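Thread time! Our town of Pondska has finally put its whole budget online, line by line, and I have spent two evenings reading it with a pot of tea. Sharing what I found, because more people should get to enjoy this. 1/11

First, the basics. The draft is 948 lines long. Each line has a code, a department, last year's amount, this year's amount and a short note. You can sort it by any of those. Sorting by note is weirdly fun (so many culverts!). 2/11

My favorite part is the change log. If a department moves money from one line to another after the draft goes up, the old number stays visible with a strike through it, and there's a name next to the change. We asked for this for years and now it's just there — I may have cheered. 3/11

Snack break, then the good stuff. 4/11
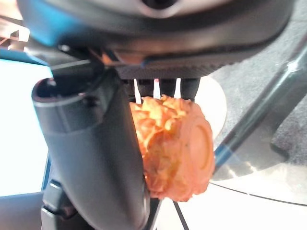 HOW TO READ A LINE. Start with the code. The first 2 digits are the department, the rest is the project. So all of roads sits together, all of parks sits together, and you can pull out one department without scrolling past everyone else's printer paper. 5/11

Next, look at whether a line is marked "once" or "every year." A new roof for the Mamine library branch is a once. The person who opens the branch in the morning is an every year. People mix these up at hearings all the time (me too, my first time, into a microphone). 6/11

Grants have their own tab now! Money from the state used to be mixed in with local taxes and you had to guess. The Brellance Street sidewalks turn out to be mostly grant money, with a small local match. I had that completely wrong last spring and argued with my neighbor over it. Sorry, neighbor. 7/11

Big thanks to Dilruba Miah in the finance office, who answered my long email about the reserve fund the same afternoon and attached the policy. Short version: the reserve can cover a storm or a sudden drop in revenue, and the council has to vote before any of it gets spent. 8/11

One wish: the notes for the Liyanage pool are very thin. "Repairs, various" tells me nothing. Habibur Gamage from the parks board replied that the full repair list will be added before the September hearing, so I'll check back and post the link. 9/11

If you want to comment, use the form at the bottom of each department page and put the line code in the subject box. Comments with a code go straight to the department. Mine was 50 words and it was plenty. 10/11

The hearing is open to everyone and you can speak without signing up ahead. I'll be near the front with my printout and too many sticky notes — come say hi, and bring your line codes! 11/11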